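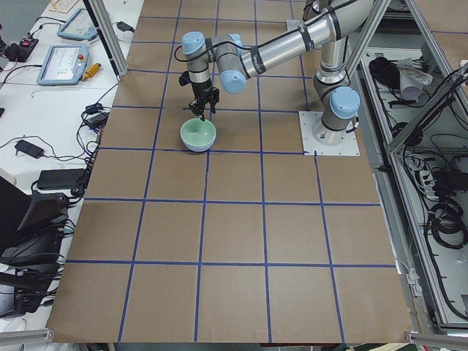 **How many demonstrations do I need to record before a robot arm can learn a simple pick and place?**

Posted by Ximena Bravo

I'm teaching an arm to move a bowl from one spot to another by driving it remotely and recording each run. I've got 76 runs so far and the results are all over the place. Sometimes it goes right to the bowl, sometimes it closes on air a couple of inches to the left. Do I just keep recording, or am I doing something wrong? I only get the arm on Wednesday evenings, so I'd like to spend the time well.

---

**Nicanor Troncoso**

For one object and one motion, plan on around 200 clean runs, and spread the starting positions over the whole area you care about. I'd look at the spread before I recorded anything else. When I started out I put the bowl more or less where my hand felt like putting it, and when I went back through the runs nearly all of them started close to the middle. The arm was great in the middle and hopeless everywhere else!

What fixed it for me was a grid. Tape off the table, give every square a name, and go through them in a shuffled order (I keep the list in a plain text file called Grirkik, don't ask). Put the bowl down a bit differently inside the square each time too, otherwise it learns the center of each square and nothing in between.

Also, throw out your bad runs. If you stopped halfway down to think about where the rim was, the robot learns to stop there as well. I delete anything with a long pause in it, and I redo that square right away while I still remember which one it was.

---

**Dardo Gaete**

more data. always more data

---

**Nahuel Montecinos**

Agree with Nicanor on the grid, but I'd want to know who's driving. We had 3 people recording on the same setup and each one came at the rim from a different side, so the arm kept trying to split the difference and bumped the bowl. Pick one approach, write it down, and have everybody stick to it. Mine says: come in high, stop over the rim, go straight down, close, lift. Slow is fine as long as it's the same kind of slow every time.

One more thing, check that your camera hasn't moved between sessions. If you only get the arm once a week, somebody could easily be nudging it in the meantime, and a miss that's always off to the same side makes me suspicious of that. I'd compare a picture from your first night with one from last week before recording another bowl.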